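Chapter 4
Showing Instead of Telling

The first robot I ever taught was a secondhand Dramis arm bolted to a desk in Clodley, and I taught it by grabbing its wrist and dragging it around. I wanted it to pick up a mug. I had spent most of January trying to write that motion out as code, joint angle by joint angle, and all I had was an arm that swept the mug onto the floor with great confidence. Then somebody down the hall asked why I didn't just show it. So I held the arm, walked it over to the mug, closed the fingers, lifted, and pressed save. It took less time than making coffee, and I was hooked!

Then I slid the mug over by the width of my thumb and played the motion back. The arm went to the old spot, closed on air, and lifted nothing at all, very smoothly.

Those two afternoons are more or less what this chapter covers. Showing a robot a task is easy to start and surprisingly fiddly to do well, and most of the fiddly part is in the demonstrations themselves — how you give them, what gets recorded, and what the robot can't possibly guess from what you gave it.

We'll look at 2 ways of showing. The first is the one I just described, moving the arm by hand, which you'll see called kinesthetic teaching in the papers. You put the arm in a mode where the motors carry its weight and you push it where you want it to go. You feel the limits of the joints right through your hands, so you rarely ask for a pose the arm can't reach. The trouble is that you're standing in the way. Your elbows end up in the camera view, your other hand is busy, and a large arm gets tiring after a while (I have the sore shoulders to prove it).

The second way is teleoperation, where you drive the arm from somewhere else with a joystick, a tracked controller, or a smaller copy of the arm. Now the cameras get a clear view and you can sit down. What you lose is touch. New operators nearly always squeeze too hard or stop short, and they pause a lot while they work out which way is left. Those pauses go into the recording along with everything else, and a learner will happily copy them.

You can do either one on a real bench, but teleoperation also works in simulation, and that's where I'd like you to begin. Dropped mugs don't break there, and putting the table back the way it was takes one key press. For most of the exercises I'll use a tabletop setup along these lines:

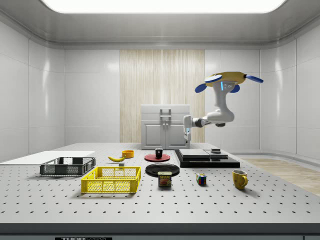 Figure 4.1 A simulated tabletop for teleoperation practice. The arm is holding its three-fingered gripper open, high above the objects.

Take a minute to think about what you'd do with that gripper if I asked you to put the banana in the yellow crate. Would you come straight down on it, or from one side? Which way would you turn the wrist? Where would you let go? You've probably answered all of that already without noticing, and somebody else in your class has answered it differently. Both of you are right, but a learner that averages your two approaches may do something neither of you would ever try. We'll spend a good part of Section 4.3 on that problem.

The other thing I'd like you to think about is how many demonstrations you need. When I taught a short course at Ruotsalainen, one group recorded 2,000 of them for a single pick-and-place task, and their robot still missed whenever the object sat near the table's edge. Every demonstration had started with it in the middle! A smaller set with more variety in it would have served them better, and I'll show you how to plan one before you touch the controls.

You'll want the Zurville simulator installed before Section 4.1, and a game controller if you can borrow one. A keyboard will do, though you'll grumble. Keep a notebook open too, and write down every demonstration you throw away along with what went wrong in it. We'll come back to that list in the last exercise of the chapter.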